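The new robots at Mirow: your questions answered

We've been asked a good many things since the Plillar robots were announced, in the canteen and by the bus stop and once through a car window, so we've gathered up the ones that come round most often.

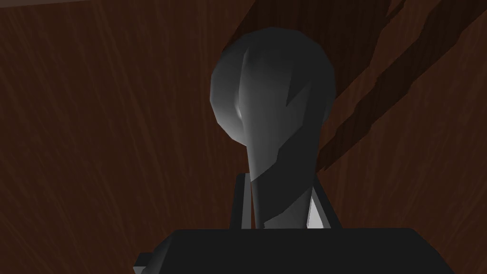
Tanner Turcotte wrote in to say that he'd packed on the Charbonneau line long enough to know every squeak in it, and that what he wanted to hear, before anything about software, was whether he'd still be on the same shift as his friends.

Will my shift change?
Tanner, yes, you'll stay where you are, and so will everybody on the Charbonneau line. The late shift at Gruvedeck will start at 2 instead of 3 from April, and anyone for whom that's awkward (school runs, lifts, a second job) should please have a word with their team leader before the rota goes up.

Are jobs going?
No packing jobs are being cut this year. We can't promise further ahead than that and we'd sooner say so plainly. When people leave or retire, we'll talk with the shift reps before deciding whether to fill the place.

What will the robots do?
Mostly the lifting of full trays on to the pallets, almost 700 of them on a busy day. Checking, labelling and anything breakable stays with people, and so does deciding when something looks wrong.

Why all the simulation work first?
Each new movement is tried out on the computer before it goes anywhere near the floor. If you'd like to look over somebody's shoulder while this is going on, do come up to the planning office on a Friday after lunch, you'd be very welcome!

Do I have to train on them?
Only if you'd like to. There are 20 places on the first course, it's all in paid hours, and you don't need to be good with computers. Those who finish move up a pay band.

Can I stop one if I'm worried?
Please do. Press the nearest stop button and call your team leader. You won't be asked to make up the lost time.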